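Teleop vs hand guiding for stepped peg into channel

rillach_bench
Starting demos on the Cerel arm. Target is 200 per method. Hand guiding gives me smooth paths, but my grip on the wrist biases the force readings. Anyone got a fix? Blue peg, angled over the dark channel:

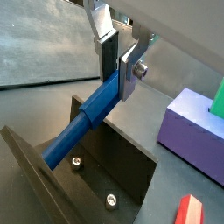
Reply 1: Emiliano Ojeda
Drop hand guiding. Your arm is in every force sample and you can't subtract it. Teleop at 12 Hz is plenty for a part that size.

Reply 2: sutcliffe_k
Disagree. 12 Hz is fine for the approach and useless at contact. Operators overshoot the shoulder. The grasp is where I'd use remote control, fingers closed on the wide end with the narrow end pointing away:

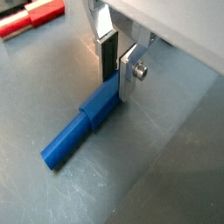

Eugénie Pons
Overshoot is a gain problem. We halved the translation scale on the Hileo controller in November and binned 8 demos out of 200, down from nearly 800 over the old program.

Reply 4: rillach_bench
Will try half scale. I'm also labelling release as its own phase, fingers open over the fixture and peg lying in it: 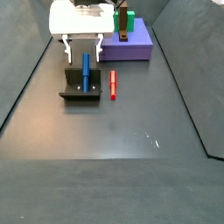
Do you keep the failed demos?
Keep them in a separate folder, tagged by phase. Don't mix them into the training set.

Reply 6: Emiliano Ojeda
Still wouldn't hand guide.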